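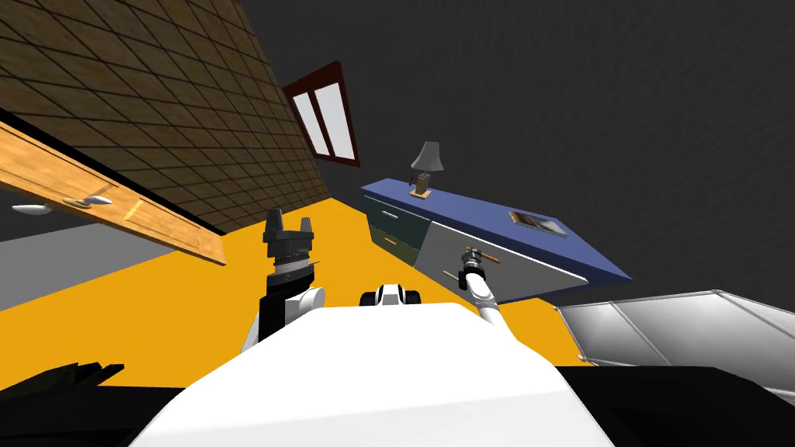

Preguntas frecuentes: herrajes y ajuste de puertas en cómodas y armarios Steltilero

Última actualización: 13 de junio de 2019

¿Qué muebles cubre esta página?
Las cómodas con puerta, los armarios bajos y los módulos de pared de Steltilero con bisagra de cazoleta. Los modelos con puerta corredera llevan otro herraje y tienen su propia hoja técnica.

¿Qué diámetro tiene la cazoleta?
35 mm, con 12 mm de profundidad de taladro. La distancia entre el borde de la puerta y el borde de la cazoleta es de 5 mm en toda la gama. Las bisagras de otros fabricantes con la misma cazoleta suelen encajar, pero la base atornillada al lateral puede no coincidir con los taladros existentes.

¿Cómo se corrige una puerta que ha descolgado?
Compruebe primero que el mueble está nivelado. Si no lo está, ajuste las patas antes de tocar las bisagras. Después:
Afloje un cuarto de vuelta los tornillos de la base superior.
Levante la puerta hasta que el canto quede paralelo al zócalo.
Apriete los tornillos y repita en la base inferior.
No utilice atornillador eléctrico con par superior al mínimo. El aglomerado se pasa de rosca con facilidad.

¿Para qué sirve cada tornillo de la bisagra?
El delantero desplaza la puerta a izquierda o derecha. El trasero la acerca o la separa del cuerpo. Los dos de la base regulan la altura. El recorrido lateral máximo es de 3 mm; si necesita más, la base está mal colocada o el cuerpo está fuera de escuadra.

La puerta no cierra del todo. ¿Qué reviso?
Objetos en el interior, tope adhesivo duplicado y tornillo trasero. También conviene revisar el panel posterior: si no se clavó a escuadra, el cuerpo se deforma y la puerta roza en una esquina.

¿Se puede cambiar el sentido de apertura?
En los módulos de una sola puerta, sí. Los laterales vienen taladrados por ambos lados y los orificios no utilizados se tapan con los embellecedores incluidos. En los de dos puertas no es posible.

¿Qué es el amortiguador Fludidari?
Un cilindro de freno que se monta a presión sobre el brazo de la bisagra. Se vende por separado con la referencia 3623. Para puertas de hasta 5 kg basta una unidad, montada en la bisagra superior. No se lubrica.

¿El mueble debe fijarse a la pared?
Sí, siempre. El juego incluye la escuadra, pero no el taco, que depende del tipo de pared. En tabique de yeso laminado use taco metálico de expansión.

¿Cómo limpio las puertas lacadas?
Paño húmedo y jabón neutro. No emplee amoniaco, acetona ni estropajo. Los disolventes dejan una marca mate que no se recupera con pulimento.

He perdido las instrucciones. ¿Dónde las consigo?
En la sección de descargas, por número de modelo. El número figura en una etiqueta en la cara inferior de la balda más baja. Los modelos de la serie Dương anteriores a diciembre solo están disponibles en papel escaneado.

¿Dónde se piden los recambios?
En el almacén de Ondport, mediante el formulario de recambios. Indique modelo, color y código de la pieza. El código 346 corresponde al juego completo de bisagra, base y tornillos. Las puertas sueltas se sirven sin taladro de tirador.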